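Holness Canning Works open day: well worth the early start!

I have wanted to see inside the old canning works for years, so when Thandeka Mnguni got hold of two tickets I said yes before she had finished the sentence. We were in the 7 a.m. queue with a flask of tea and a bag of rusks, and it was already getting warm.

Our guide was Fatima Potgieter, who has worked on the filling line for 43 years and talks about it the way other people talk about their grandchildren. She started us at the seamer, the machine that folds the lid onto the body of the can. I had always assumed the lid was glued or welded on somehow. It's a double fold, rolled tight, and she passed a cut-open one around so we could run a fingernail along it. Lovely thing! The noise in there is tremendous (take the earplugs, they're in a tub by the door).

From there you go up a steel staircase to the tasting floor and the old label archive, and I could have stayed up there until closing. There are 62 drawers of labels, some going back to when Zundlow was still a dry goods stop on the rail line. Pineapple, guava, a ginger one with a very cross-looking rooster on it.

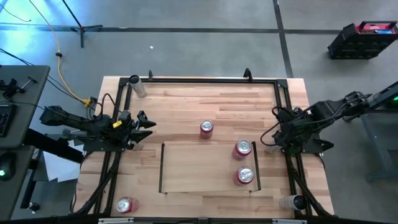
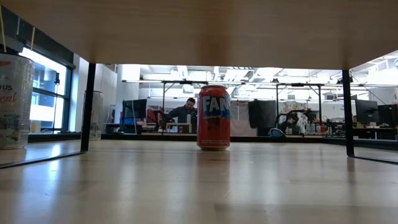
Charmaine Steyn runs the archive and will open any drawer you ask for. Thandeka asked for the apricots and we lost half an hour. Charmaine also explained how the printers lined up their colors by eye, one stone per color, and showed us a sheet where the yellow had slipped and every peach had a halo.

Lunch was in the yard: curried beans, bread from Culley and a very good plum cordial. The line for beans was long, the line for cordial was not, so do it in that order.

The next open day is in April. Tickets go fast and the tours only take groups of 4 down on the seamer floor, so book the morning slot if you can. Wear closed shoes, they will turn you away in sandals. Parking is behind the Pillay warehouse, and the gate on the river side was locked when we tried it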